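Gullonlow Badminton Shuttles, Tube of 6

Sold by Odeno together with Flikusport. The Gullonlow is a nylon shuttle with a cork base, made for club training and for school halls. It keeps a steady flight also after many hard smashes.
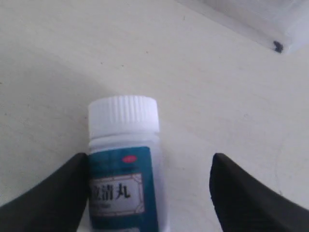

Item number 1396. Speed: medium. Color of skirt: yellow or white, please choose when you order. The cork is covered with thin leather, so it feels soft on the strings — players who use feather shuttles will like this.

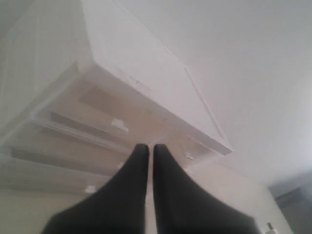
Please store the tube standing up, with the lid closed. Very dry air makes the nylon stiff, and then the skirt can crack.

Clubs can order by the carton. Our warehouse holds roughly 1800 tubes, and delivery in July may be slower than in other months. 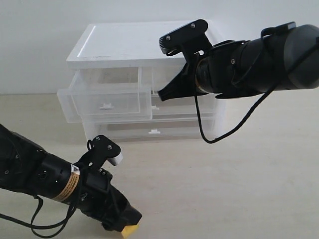
For club prices write to Nasrin Kiani. Returns are accepted if the seal of the tube is not broken.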